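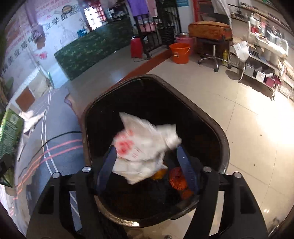

Page last changed: June, 9:34 p.m.

Chapter 21
What We Throw Away Indoors

I used to think I knew what was in my trash. Then I kept a list for a whole month (my kitchen, my hallway, even the little bin by the bathroom sink) and wow, was I wrong! I would have sworn it was mostly food. It was mostly bags. Bread bags, snack bags, bags that other bags came in. I wrote down 93 of them before I got tired of it and started using tally marks.

So we're going to begin with the bin, because it's the easiest place in any room to start. Look at the one at the top of the page: a crumpled white plastic bag with red printing held over it, and an orange mesh scrubber already inside. Two pretty ordinary things, and for our purposes they belong in different columns. The bag goes under "wrapping." The scrubber goes under "worn or used up," which is the heading I use for sponges, cloths, brushes and old toothbrushes.

You'll need the Clevinik sheet from page 50 for this chapter. Print two if your handwriting is as big as mine. Put the name of the room at the top, then one line for each thing that goes in the bin, with the time next to it. Don't sort as you go! I tried that and spent half an evening arguing with myself over a yogurt lid.

A few words first, as we'll use them all the way through. "Wrapping" is anything that held or covered something else. "Leftovers" means food and peelings. "Mixed" is for things made of two materials stuck together, like a padded envelope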